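Ticket 2458 - Guest room 2, Clodley House
Subject: black dye rubbing off on pink bed sheet??
Raised by: Florencia Yáñez
Assigned: Aarti Vishwakarma
Priority: medium
Status: open, waiting on laundry
Opened: 23 October 2020

Florencia Yáñez
Grey smudge on the pink rose sheet in room 2, foot end. Size of a hand. Guest says she puts her folded tops on the bed before they go in the case. One of them is new and black. Can't swap the sheet, other pink one is still at Troncoso with the rest of the bundle. Need to know what to put on it, I've got bleach and the white vinegar, that's all.

Aarti Vishwakarma
NOT bleach. It'll take the roses off with it. Is the mark on the print or on the band with the little flowers? And has it been washed since?

Florencia Yáñez
On the print. Not washed. Dabbed with cold water, came up a bit on the cloth, greyish.

Aarti Vishwakarma
Ok so loose dye, good news. Try this order:
- cold water from the back of the sheet, not the front
- liquid soap, leave 20 mins, rinse cold
- don't tumble it till the mark is gone, heat sets it
If still there do it again before you try anything else. Also can you do the rub test on the top itself? Damp white hanky, press and rub on the inside hem, see what comes off.

Rafsan Sikder
Adding to this, we had the same in January in room 5. Was a pair of jeans that time. Two goes with soap got it out. Ticket 136 if anyone wants to look, though half the notes are missing.

Florencia Yáñez
First soak done. Fainter. Can still see it if you know were to look. Second soak going in now.

Florencia Yáñez
Hanky test: grey on the hanky. Not loads but its there. Guest fine about it, says she'll wash it on its own when home. Told her cold, inside out.

Aarti Vishwakarma
That's your culprit then. How's the sheet?

Florencia Yáñez
Mark gone after second soak. Line dried, ironed on low, back on the bed. Beige cover is fine, checked both sides.

Benjamín Leiva
Do we need to charge for this? Asetti want a code for anything over an hour.

Aarti Vishwakarma
No. Soap and water. Leave it.

Ketill Thoroddsen
Which sheet do we mean, there's more than one pink one in the cupboard and the evening lot have asked me twice.

Florencia Yáñez
The rose one.
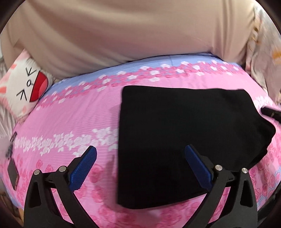

Room 2, pink rose sheet with the lavender-blue band, beige on top, black item folded on the sheet

Ketill Thoroddsen
Ta. Got it. Is something black meant to be lying straight on it again?

Aarti Vishwakarma
No! Florencia please put a white towel under anything dark till the guest's gone. Spare towels bottom shelf.

Florencia Yáñez
Will do, going up now. Towel first then clothes on top.

Rafsan Sikder
Troncoso rang, bundle back tomorrow before lunch, incl. the other pink sheet. Will swap them over and give this one a proper cold wash.

Aarti Vishwakarma
Good. Keep the ticket open till its been through the wash and somebody's looked at it in daylight. Rafsan can you close it after, and copy the soap steps into the laundry sheet, the old one still says use hot.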